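Shadow acne on tapered objects in low light renders
Rendering > Lighting and Shading – 8 replies, 1,154 views

ffigueroa
Plain gray material, one area light, near-black background. At 40 samples the shading on flat faces breaks into streaks. Raising the bias removes them but detaches the contact shadows. What values are people using in Flasow?

agata_f
Leave the bias alone. Check your normals first. Smoothed normals on a box with few faces give the same streaks.

ekkachai_w
Disagree. Normals would give a broad gradient. Thin streaks mean shadow map resolution. Double it and test again.

agata_f
Depends on the taper. I had streaks at every map size until I split the long edges.

ffigueroa
Split the edges, no change. Doubled the map, fewer streaks – render time went up by 5 minutes.

h_maldonado
You are both guessing without a render to look at. Mine has a light gray block against black, with faint vertical streaks in the mid-gray part of the face. I can live with that level.
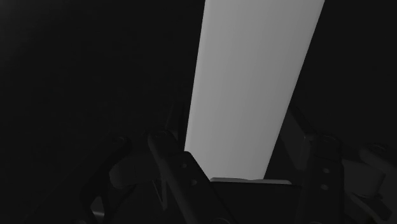

Reply from ekkachai_w, Wednesday
Faint is fine for a still. In animation they crawl. Fix the map size before you touch anything else.

Reply from agata_f
Still say normals. Export with hard edges and compare the two.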